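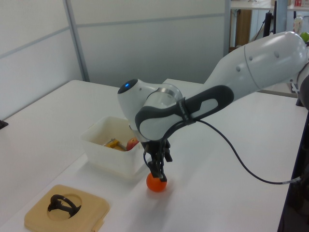
Figure 4. Tabletop layout with the translucent bin, the beige tray and the orange ball.

3.2 Objects and Containers

All layouts were set on a white tabletop. A white surface was chosen after the first round in January, when small pale items were hard to tell apart on the patterned cover used before. The object set has 62 items, bought from household and toy suppliers or taken from the older Vollow set. It covers food shapes, toy tools, balls, and small kitchen goods.

Each layout has at least one container and one item left outside it. In Figure 4 the container is a translucent white plastic bin holding a red apple and a yellow-and-gray toy tool, and the orange ball is on the table. The beige square tray, with rounded corners and a circular recess, holds a black curved piece in the recess. We treat the tray as a second container in the labels, although it is shallow and few items fit it.

Translucent bins gave the labelers more trouble than open trays. Items close to a wall could be seen through the plastic, and two labelers often disagreed on whether such an item should be marked as fully visible. Rodica Chiriac reviewed these cases and wrote the rule we now use: an item seen only through a wall is marked "partly visible," whatever its color. The rule was applied again to the 203 layouts that had been labeled before it was written.

The full collection has 2,384 layouts. Of these, 300 were set aside for testing and share no container with the rest. Balls were harder to place than other items, as they tend to roll on a smooth top, so their positions were recorded last. Toy tools were laid flat or at a slant against another item. We did not control the angle, and Section 5 reports results for toy tools separately.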